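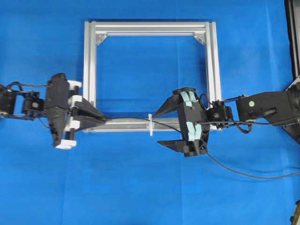 Manulix Twin

The Manulix Twin is a two-armed tabletop robot kit sold by Plodach, a small firm based in Otdale. It's meant for fiddly two-handed jobs, the sort where one hand holds and the other one fusses, and cable work is what most owners seem to buy it for. I've had mine since October and I look after this page, so do forgive the odd opinion creeping in (I have plenty!).

What you get

The kit comes as two black arms, left and right, with a gripper for each, the power supplies, a bag of screws and a printed manual. You build it yourself. Plodach says an afternoon, and I'd say an afternoon and a good part of the next morning, mostly because the servos have to be numbered one by one before they go in. There are 7 of them per arm counting the gripper, and if you get two muddled the software just sulks and won't tell you which.

It doesn't come with anything to work on. I use a square of aluminium extrusion with corner brackets, laid on a blue cloth, and run a thin cable between the two grippers with a little white plastic clip threaded on it. The cloth is lovely for finding dropped clips, though it does ruck up if you lean on it.

Grippers

The standard fingers are long and taper to a point, and for thin cable I think they're the best thing about the kit. They'll get in beside a rail where blunter ones can't. They are less happy with anything fat or slippery, and for that Plodach sells a wide set at £119, which I haven't tried.

Mind the leads to the grippers. They hang in loops, and you want enough slack for the wrist to turn but not so much that they drag over the job. Mine took a few goes to get right.

Software

The control program is called Morais and it's free to download. You can move the arms by hand and have it remember the positions, or write proper scripts if you're that way inclined (I'm not, much). Playback is smooth. Getting both arms to pull evenly on one cable is harder, and there's a tension setting buried three menus down that I'd have liked on the front page.

Price and versions

The full pair costs £1,265. A single arm is £526 without its power supply, and you can add the second later, but the sums don't favour it and you'd have to redo the set-up from scratch. An older version had shorter fingers and a noisier base servo. Those still turn up second-hand, and they run the current Morais perfectly well once updated.

Page last changed 20 February 2026.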